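Cardboard boxes: please keep them for the April move

The store room at Wellden is moving to the new building in Estbridge in April, and we need many more boxes than we have now.
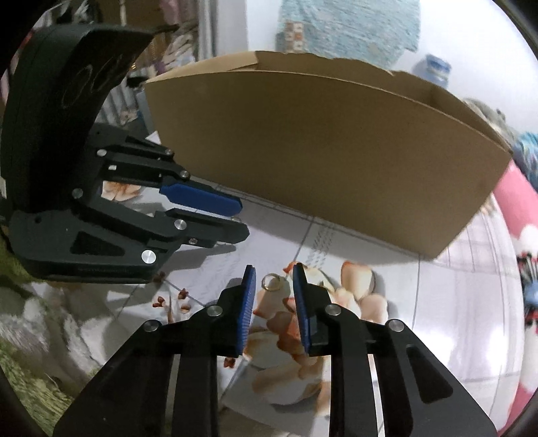 Many of you asked on Wednesday which boxes are useful and how they should be prepared, so I try to answer everything in one place.

First, the size. Large boxes are welcome, but only for light things: cushions, curtains, the lampshades, the winter coats from the costume shelf. Please do not fill a large box with books. Last year we did this when we cleared the Jirancombe cupboard, and two boxes opened at the bottom on the stairs. For books and paper, a small box is much better, even if it looks too small when you begin. If you can't lift it easily with two hands, take something out.

Plain boxes are the best ones. When a box has old printing or old labels on it, people read the wrong words and the box goes to the wrong room. If you have only printed ones, turn a blank side to the front and write there with a thick marker. Write the room first, then the contents in a few words, for example "Kitchen — baking tins." Write it on the side and not on the top, as the top is hidden when boxes are stacked.

Now the question of flat or standing. If you bring empty boxes before the move, please open the bottom and fold them flat. We have very little floor, and three standing boxes already fill the corner next to the door. Cut the tape with a knife, don't pull it. When the tape is pulled, it takes the upper layer of the paper with it and the new tape does not hold well on this place.

A box with a rough or torn edge at the top is still good for us. We can fold the top flaps inside, or cut them away, and use it open for things which are tall or have a strange form, like the rolled maps and the umbrella stand. What we cannot use is a box which was wet, also when it is dry again. The cardboard becomes soft in the corners and you feel it only when it is full.

For closing the bottom we use three strips of wide tape: one along the middle and one on each side of it. It seems too much, but tape costs less than plates. The tape is in the gray drawer under the window, together with the markers. Please put the knife back in its cover.

We ordered 24 small boxes from Joshi, and they will arrive in the week before the move. These are for the books and for the glasses, so please don't take them for other things. All the rest must come from what we collect ourselves. Shops are often glad to give their boxes away if you ask in the morning, before they are crushed. After 10 it is usually too late.

You can leave your folded boxes behind the door of the store room, standing on the long side, or in the hall if the room is locked. Newspaper for wrapping is also needed, and old towels — clean ones, please. After the move we will give the towels back to everybody who has put a name on them. The others will stay in Estbridge for the kitchen.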